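Workshop notebook, Grestesthorpe
Household Tasks Bench, entry for May 3, 2024
Entered by: Huw Gwynne

Purpose of this entry

To record the state of the table-laying and clearing work on the two-arm bench, and to set down a position on the question put to us by Cosum in December, namely whether a pair of arms at this price can yet be trusted with small domestic chores. Colleagues are asked to add corrections in the margin and to initial them.

The previous entry dealt only with the remounting of the base plates and is not repeated here.

Task under study

The task is called Pană in the run sheets, and that name should be kept in file names so that the older records sort properly. In short, objects are to be taken from a rack at the back of the table, placed in dishes at the middle, and at the end of the run returned to the rack. A person would do it without looking up from a conversation. It was chosen for that reason.

Each run is limited to 60 seconds. A run is counted as a success only if the object rests wholly inside the dish, the dish has not been pushed out of its place, and both arms have returned to their waiting position. Partial credit is not given. There was a request to introduce it and I have declined, as a cup that is nearly on the shelf is on the floor.

The dishes have pinched, wavy rims and a glossy inner surface. They are set side by side and turned so that they stand like diamonds to the front edge of the table. The rims are a difficulty in themselves. The gripper has no trouble closing on the high part of the rim, but will ride over the low part if the approach is a little off, and the software then believes it is holding something.

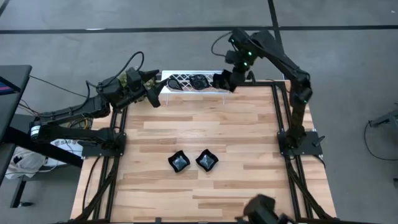
Results to date

The log now stands at 1457 runs, including those made under the old mounting. I would not draw conclusions from the older part. Of the most recent set of 32, made without any change to the software or the layout, 13 were failures by the rule given above. The failures fall into the following kinds:

Object dropped between rack and dish. Most of these occurred late in the carry, when the arm slows down before lowering.

Dish moved. The fingers touched the rim on the way out and turned the dish. The object was inside, but the run was failed.

Time limit reached. Both arms waited for each other over the rack. The gap between the grippers is short there and the spacing rule stops both when either is too close. Neither then gives way.

No damage to the arms or to the dishes was recorded in this set.

Remarks on the rack

The rack has an open lattice top in a diamond pattern. It is light and easily shifted, and the thin clear legs are poorly seen by the depth software, which on occasion reports the top as floating. This has not so far caused a collision. The leaf-shaped piece and the rounded, textured piece are both black, as are the gripper fingers, and the grasp check confuses finger with object more often than I had expected. A trial with pale pieces should be made before anyone alters the grasp check itself.

Reply to the Cosum question

The draft reply, subject to comment, is as follows.

For a fixed table, with known objects in known places, the bench can do part of the chore unattended, at a rate of failure that no household would accept. Where the layout varies, it cannot yet be left alone. The speed is poor but I do not regard speed as the main objection. A slow machine that could be relied on overnight would have real value in a small kitchen or at a packing bench. The present one needs a person within reach of the stop button, and the person could have laid the table.

I am more hopeful about shop-floor work, where dishes can be held in a jig and the rack bolted down. The Nostedow enquiry is of this kind and I recommend that it be taken first. It should be made clear to them that the figures above were obtained without a jig.

Actions

1. Break the waiting deadlock over the rack. Give the left arm priority and test before any other change.

2. Repeat the set with pale pieces, same dishes, same positions.

3. Fit a low stop behind each dish for the jig comparison only. Remove it afterwards and say so in the log.

4. Record dish position before and after each run. At present it is judged by eye, and two people have judged the same run differently.

5. Tidy the cables between the desk and the table before the next session.

The draft reply will be held until item 2 is done. Comments to me in writing, please, on this page.

H. Gwynne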